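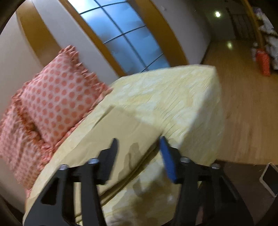
Pale yellow bedspread with a faint mottled pattern.

Washing Crinkled and Textured Bedspreads
Home Notes > Bedroom > Laundry

Read the care label first. If it says dry clean only, stop there. The notes below apply to cotton and cotton-blend spreads.

Capacity
Weigh the spread dry on a bathroom scale. Leave a third of the drum empty. A king-size spread that fills the drum will rinse poorly, and detergent left in the folds dries stiff.

Wash
Cold water, gentle cycle, half the usual dose of liquid detergent. No fabric softener on crinkled weaves. Pale yellow dyes can shift under chlorine bleach, so test oxygen bleach on an inside hem and wait 6 hours before judging the color. Treat body oil marks near the pillow end with a drop of dish soap, worked in with the fingers.

Spin
Low speed. High spin sets hard creases that cross the original texture.

Dry
Line dry over two parallel lines, 8 inches apart, to spread the load. In a dryer, use low heat and stop every 20 minutes to refold. Take it out slightly damp and finish flat on the bed.

Do not iron. Pull the edges square by hand and leave overnight.

Storage
Roll on a cardboard tube, or fold in thirds and change the fold lines each May.

Next: Mattress pads and elastic repair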